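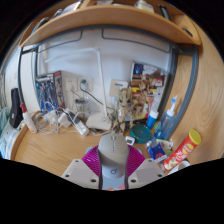
Gripper at the desk, Groot supervising.

Home desk collection: which rules do you keep?
Forum: Handheld and Teleop > Practice and Standards

cablegoblin
I've inherited the Olivares collection guide, all 26 rules of it, and have to get it down to something a person will read before picking up the gripper. Rule 1 is "The workspace shall be representative." Rule 2 is "The workspace shall be cleared of distracting objects." I would like to meet the author and watch him clear a representative desk.

The desk up top is my idea of representative. Lamp, power strip, chip can on its side, jar with a lid. My proposed rule is: leave it as you found it, move only what the task says to move. Objections?

pell_mell
Objection. Leave it as you found it is how you get 700 episodes where the interesting part of every background is the same tangle of white cable. We did a Drumudano batch like that last July. The policy was fine until someone owned a cable tray.

Mine would be: clutter stays, but something changes between blocks. Slide the bottle, turn the mug, take the lid off the jar if you feel daring.

cablegoblin
That's a rule for the set, though. I'm after rules for the person. If I tell people to "vary the clutter" they get artistic.

pell_mell
Then give them a list. Artistic people hate lists.

Anas Daher
I maintain the Cellwood sheet, which is one page because I refused to buy a second one. The lines that have earned their place:

Reset the object to a marked spot or a drawn card, never to "wherever."
Fingers clear of everything before you start recording.
Wrist, not elbow. If you have to climb on the bed to finish the grasp, it doesn't count.
Live cords are furniture. Go around them.
Anything with a name, an address or a face that isn't a cartoon's goes in a drawer first.
If you drop it, keep the take and tag it. Do not delete it out of pride.

People break the last one constantly. I once had a folder with 393 grasps and no drops in it. I have met the man who recorded it. He drops his keys.

softcontact
Agree with most of that but "fingers clear of everything" is too strict for desks. Shelf above, bed on one side, lamp pole in the middle. Sometimes your only way in is a bit snug and you're starting next to something.

Anas Daher
Next to is fine. Touching is the problem. I'll change it to "touching nothing."

cablegoblin
Stealing it. Related question: grasp rules for awkward objects. The mouse is in our object list and the guide says only "grasp securely," thank you, guide.

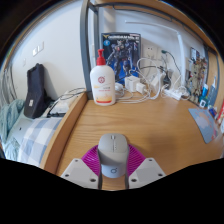
Mouse held upright, wheel toward the top.

pell_mell
I'd allow that one. It's between both fingers and the camera can see most of the shell. What I'd ban is pinching it any old way just to get it off the mat. Pick one or two grasps per object, write them down.

softcontact
Hard disagree, and we've done this before. If you write down the grasp you've written down the answer. Let people pick it up like people. They'll find the ones that work.

pell_mell
They'll find the one that works for a wrist that's been doing this since breakfast.

softcontact
And that's still more spread than your two.

Anas Daher
On Cellwood we list grasps that are forbidden and leave the rest alone. For a mouse: no lifting by the cord if there is one, no finger pressing down on the wheel. Two lines. It keeps both of you equally unhappy.

cablegoblin
I like that. What about the background in that one, under your cords line? Power strip with things plugged in, chargers, a pump bottle right in front of the kit box.

Anas Daher
Doesn't bother me, they're at the back. I'd write a keep-out instead: no place targets behind the pump bottle. Then nobody goes fishing in the cables with a mouse.

torque_wrench_ted
Pretty sure the Clasus template already covers all this in section 2.

cablegoblin
I've read section 2. It says "exercise reasonable care" and then there's a table with no rows.

torque_wrench_ted
Huh. Mine has rows.

cablegoblin
Post them?

torque_wrench_ted
They're about forklifts.

softcontact
Do Gundam boxes count as a face, by the way? Asking for the drawer rule.

Anas Daher
Robots keep no expectation of privacy. Box stays out. Groot too, he's a tree.

cablegoblin
OK, draft is down to nine rules. Grasps are going in as a forbidden list, clutter gets pell_mell's block changes with a list of what to move, and drops get tagged. I'll put it up tonight after 8, and softcontact can start disagreeing at 8:05.

softcontact
I can do 8:01.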